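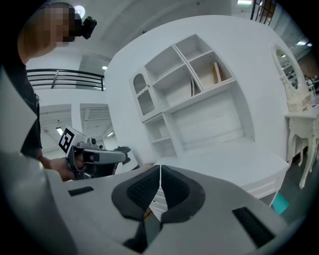

3.2 The shelving unit and the books

The study of how people put books back on open shelves has mostly been done in libraries, where every item has a fixed place and a label that tells the place. In homes and in shared rooms the situation is different. A book may lie on a desk for days, and the person who returns it must decide where it belongs, which way it faces, and whether it stands or lies. In this section we describe the furniture and the books used in the Ledero room, and the rules by which we judged a shelf to be tidy.

The main piece of furniture is a white built-in shelving unit, which we call the Imrie unit after the joiner's workshop that supplied it. It joins closed parts and open parts in one body. The doors have frosted glass with a ribbed pattern, so a person who stands in front of them cannot easily read what is stored behind. The open compartments are of unequal width and height. A flat white surface comes forward at the foot of the unit, and it served as the place where books were laid down before shelving.
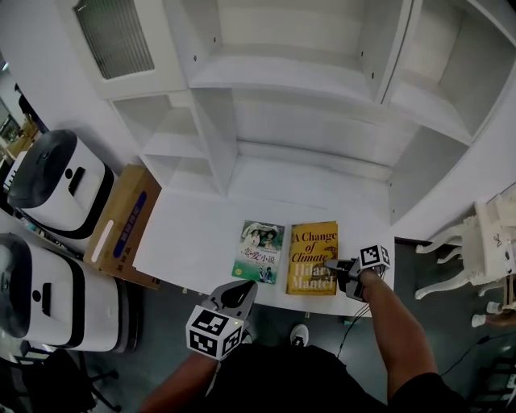

We chose the books so that they would differ in language, cover colour and thickness. Some are in Chinese and some are in English, among them the novel "A Change of Climate" by Hilary Mantel. We did not remove price stickers or library stickers from the covers, as such marks are common on books which have passed through several hands. From the larger stock of 298 books kept by the Flotwood reading room we took only a small part for each session, and the rest stayed in storage.

The inner side walls of the compartments have small holes for shelf pins, so the boards can be set higher or lower. This was useful for us, but it also caused a difficulty. In the pilot sessions in June, one board was moved between sessions and the tall books could no longer stand upright in that compartment. After this we kept all boards at one height and wrote down the position of each. We recommend the same to other groups who use adjustable furniture, even when the change looks too small to matter.

For each book we recorded three points: the compartment in which it was left, its position (standing, leaning or lying), and the side which was turned to the room. A book was counted as standing if its lower edge was fully on the board and its back did not lean on the side wall. A book that leaned was not treated as an error. Many people leave a single book leaning when it has no neighbour to hold it, and a rule against this would say more about our taste than about tidiness.

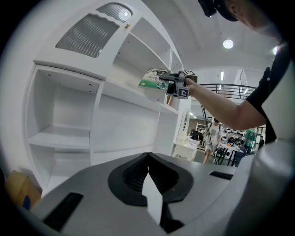
The deeper compartments need a separate remark. When a book is brought in from the front, the hand comes close to the vertical divider, and the book must often be turned a little before it can go in. Large books with a soft cover are the hardest, because the free end sinks and touches the board too early. For such books we accepted a lying position as final, with the front cover up. In the narrow compartments the same books could be put upright more easily, as the two sides give support.

We also asked how the shelf should look from a distance. Readers in the Prarnitz survey, carried out before our own work, often said that they prefer some empty space between groups of books – a full shelf looks to them like storage. For this reason we did not set a minimum number of books for a compartment, and an empty compartment was not counted as unfinished. Framed pictures and other small things were allowed on the boards, but they were not scored.

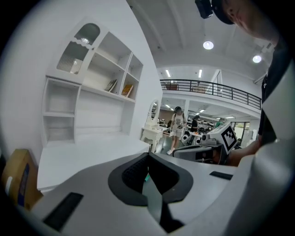

Figure 4. The shelving unit at the side of the room, with the white vanity table just past its end and the balcony above.

The position of the unit in the room has an effect on the work too. People may pass by its open end while books are being shelved, and the white desk surface at its base is easily used for other things. We therefore cleared this surface before every session and noted any object that was put on it later. Items other than books were left where they were until the session was closed, and then returned to their owners.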